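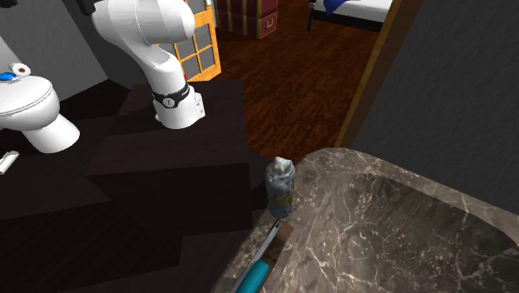

ポスティトゥーラ(Postitura)羊毛利用事業部
助成事業 中間進捗報告書
提出日 05/03/2023

アランシビア基金 御中

いつもご支援をいただき、ありがとうございます。地元の羊毛を洗い、糸にして販売する事業について、前回の報告の後に進んだことと、まだ進んでいないことを報告いたします。日本語の表現に分かりにくいところがありましたら、お知らせください。すぐに書き直します。

1 原料の集荷
今期は四つの牧場から羊毛を受け取りました。合計は1000キログラムです。計画書に書いた量と同じですが、品質にはかなり差がありました。山側の牧場の毛は長さがそろっていて、そのまま糸に使えます。川に近い牧場の毛は草の種が多く、手で取る時間が計画より長くなりました。毛刈りの前に羊を置く場所について牧場と相談し、次の毛刈りでは乾いた草を敷かない囲いを使ってもらうことになりました。

2 洗毛
洗剤はこれまでの粉石けんをやめて、Drastelに変えました。低い温度でも脂がよく落ち、すすぎの回数を減らすことができます。ただし、細い毛に濃く使うと手触りがかたくなりました。濃度を変えて三回試し、いまは一番うすい配合で作業しています。うすい配合では脂が少し残りますが、紡績を担当する工場からは、このくらい残っているほうが糸にしやすいと言われました。
排水については、沈殿槽の掃除を月に一度から二度に増やしました。町の環境課の検査はまだ受けていません。申請書は出してあり、日程の連絡を待っています。

3 紡績と染色
糸の名前はLanulonに決まりました。前の報告書では「試作糸A」と書いていたものと同じです。今までに約300キログラムを紡績に出し、太い糸と中くらいの糸の二種類ができました。細い糸は途中で切れることが多く、今期は販売しないことにしました。これは計画の変更になりますので、別紙の変更届をご確認ください。
染色は玉ねぎの皮、くるみの殻、茜で行いました。くるみの茶色は安定しています。茜は井戸水で染めた時と水道水で染めた時で色が違い、同じ番号の色として売ることができません。井戸水の成分を調べてもらうための見積もりを取っているところです。

4 販売と講習
糸は直売所と二つの手芸店に置いていただいています。手芸店からは、かせのままでは編みにくいので玉に巻いてほしいという希望がありました。巻く作業を加えると値段が上がりますので、中くらいの糸だけで試します。
編み物と手紡ぎの講習は毎月開きました。昼の回はすぐに満席になりますが、夜の回は人が集まりません。夜の回をやめるか、内容を変えるか、まだ決めておりません。ご意見がありましたら伺いたいです。

5 会計
助成金のうち、今期使いましたのは主に集荷の運送費、洗剤、紡績の委託費です。運送費は燃料が高くなったために予算を超えました。その代わり、染色用の大きい鍋を中古で買いましたので、備品費が余っています。この余りを運送費に移すことをお許しいただけるでしょうか。金額は会計表の三行目と七行目にあります。領収書の写しは番号の順に付けました。一枚だけ、町の倉庫の使用料の領収書が届いておりませんので、届きましたら追加でお送りします。

6 今後の予定
7月までに次のことを行います。
・中くらいの糸を1000玉用意し、秋の販売に備えること
・環境課の検査を受け、結果の写しを基金にお送りすること
・茜の染色の手順を一枚の紙にまとめること
・脂が残った毛の保管方法を決めること

最後の項目について少し説明いたします。昨年の夏、倉庫に置いた毛の一部に虫がつきました。袋を紙から布に変えましたが、この方法でよいかどうかは、暑い時期を過ぎないと分かりません。倉庫の北側の棚は風が通りますので、脂の多い毛はまずそちらに移しました。

次の報告書には、糸の種類ごとの売上と、牧場に支払った代金の表を付けます。様式は前回いただいたものをそのまま使うつもりですが、新しい様式がありましたらお送りください。

別紙 計画変更届、会計表、領収書の写し、Lanulon色見本(茜を除く)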